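Twill, and How I Fell For It

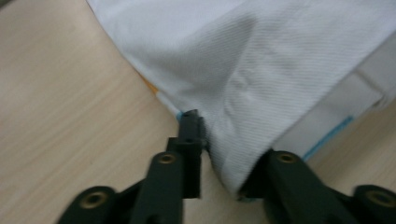

I started weaving in March, and I have not shut up about it since. My sister bought me a beginner's class at a little studio called Flonder, I think mostly to get me out of the house, and I went in expecting to make one ugly scarf and go home. Instead I came back with a head full of new words – heddle, shed, pick, sett – and a strong urge to look closely at everybody's trousers. Plain weave is the first thing you learn, over one and under one, and it's lovely, but twill is where I got hooked. You shift each row over by a single thread and suddenly you have a slope! Look at the tight little ribs running across the white cloth on the table and you'll see what I mean. Once you know how that diagonal gets there, you find it everywhere: jeans, chinos, chef's jackets, my dad's old work coat.

Our teacher, Margarida Morais, let us try a 2/2 twill in the second class. Over two, under two, step sideways, repeat. I lost my place so many times (the phone rang once and that was the end of a whole inch) but when it finally started to line up I made a noise that got the whole room looking at me.

I've now got my own table loom, a secondhand one I named Dakura after the cat in a comic I loved as a kid. My first proper project on it was a dish towel with 400 warp threads, and threading it took me two evenings and most of a podcast series. I made one mistake near the left side and didn't spot it until I'd woven a full hand's width. I left it in. It's a very good towel and it dries dishes just fine!

Next up is a blanket in gray and rust wool, in a herringbone, where the twill turns around and runs back the other way. The draft calls for 997 threads, so wish me luck. If anyone has a good trick for keeping the edges straight on something that wide, please leave it in the comments – mine still wander in and out like a coastline.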